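Threads > Allotment > Beans and peas

Drunstead Plot Diary
6 Jul 2020

Right, bean thread! The climbers at Drunstead have gone absolutely bonkers this week and I need to tell somebody.

I've got 2 rows in, one of Potgieter (purple pods, fat and a bit curly) and one of Stinura, a flat green sort I'd never grown before a neighbour on the site gave me a handful of seed.

Stinura is already at the top of its supports. Potgieter is sulking at knee height but covered in flowers, so I forgive it everything.

On supports: I've gone off bamboo. It splits, it goes grey, and by October half of mine snap when I pull them up. Straight green rods for me from now on.
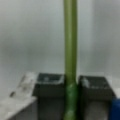
Green rod, bumpier and darker towards the bottom.

Spacing! I used to cram them in. This year it's 30 cm between plants and the difference is massive, you can get a hand in to pick and the air moves through.

Water at the roots in the evening, a proper soak, then leave them alone for a day or two. Mulch if you have it (I'm using grass clippings, thin layers or it goes slimy).

Blackfly: squash them early. Pinch out the tips once they reach the top and you lose most of the problem, plus the plant puts its effort into pods!
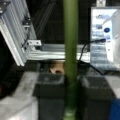

Olive green, straight up and down, with silver rails behind.

Pick small, pick often. Miss a few days and they go stringy, and then the plant thinks it's finished for the year.

Tonight's tea is the first Stinura beans with butter and far too much garlic. Saving a few pods for seed, so shout if you'd like some in the autumn.

More from this thread's author
Tilevlow courgettes: too many already
My leaky water butt, part 2
Slugs and the missing lettuces
Sowing broad beans in October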